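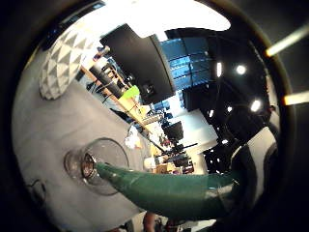 *View from the hand-held tool, full fisheye circle. Contact with a clear glass on a gray tabletop.*

# Toltia Hand-Held Gripper, Wide-View Version

The Toltia is a hand-held gripper for recording manipulation examples without a robot arm. The operator carries the tool to the object and does the task by hand. The camera records from the tool itself, so training data and later robot data share one viewpoint.

## Camera

The lens gives a circular image with a black surround. Straight edges bend toward the rim. Recordings are stored uncorrected; the Ratach export tool can flatten them, but we recommend training on the original circle. Cropping removes the room background, and the tracking software uses that background to recover the path of the tool.

## Clear objects

Glassware is recorded under normal room light. A clear glass shows up mainly as thin reflections and a darker base, with the table visible through it. For this type of object:

- Keep ceiling lights on and at a fixed level for the whole session.
- Leave ordinary clutter in view. A bare room gives the tracker less to hold on to.
- Record the approach as well as the contact. Start at least 5 seconds before the first touch.
- Change the position of the glass between takes - the table can stay where it is.

## Storage and session size

| Item | Value |
|---|---|
| Internal storage | 128 GB |
| Takes per session, maximum | 157 |
| Suggested set for one new task | 1,000 takes |
| Export | Ratach project folder |

Takes can be marked good, bad or unsure on the tool. Bad takes are kept by default and left out of the export.

## Fit and mounting

The standard mount fits Pálfi and Orstead wrist plates. The lens position must match between tool and arm; check it with the supplied gauge before the first session and after any drop.

Firmware from May onward writes the lens calibration into every take. Older recordings need the calibration file added by hand.

Technical contact: Huệ Khúc, data collection hardware.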